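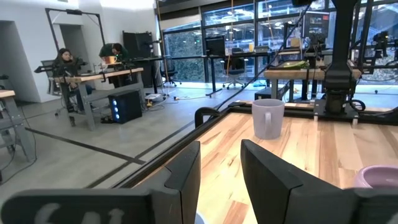
In Memory of Saimi Karppinen

Posted 12/4/25 in Remembrance, Family Notices

Search this blog
Search

It is with sorrow that the family records the death of Saimi Karppinen, born Saimi Halonen, at her home in Erkbridge. She was preceded in death by her husband and by her elder brother. She is survived by two daughters, five grandchildren, and a wide circle of former colleagues and neighbors.

Mrs. Karppinen was raised on the Halonen farm outside Fladus, where she attended the village school and later kept its library accounts. She moved to Erkbridge upon her marriage and took a position in the payroll office at Gumex. She remained with the company for 27 years and retired as head of the office. Those who worked under her will recall that wage slips were issued by noon, without exception, and that errors were corrected the same day.

In retirement she undertook the work for which many in the district will know her best — the transcription of the burial registers at Fladus. The older books had suffered from damp and several pages had come away from their bindings. She copied each entry by hand before typing it, and completed 1,415 entries before her eyesight obliged her to stop. The typed volumes are held in the parish office and may be consulted on request. Her handwritten notebooks remain with the family, who intend to deposit them with the registers once they have been put in order.

She was a private person and did not care for ceremony. She sang alto in the Erkbridge choir, read detective novels in Finnish and English, and wrote letters to the end of her life. Her replies were prompt and usually ran to a single page.

A funeral service has been held, attended by the immediate family in accordance with her wishes. A memorial gathering will take place in February at the parish hall in Fladus. The hour will be posted on this page when the booking is confirmed. Persons wishing to speak are asked to leave word in advance, and remarks should be kept short.

The family requests no flowers. Letters and recollections may be sent through the contact page, and all of them will be read. Copies of photographs from her years at Gumex would be especially welcome — few have survived in the family albums.

Recent Posts
The Fladus Registers: A Note on Spellings
Halonen Family Papers, Second Box
Visiting the Erkbridge Cemetery in Winter
On Writing a Letter of Condolence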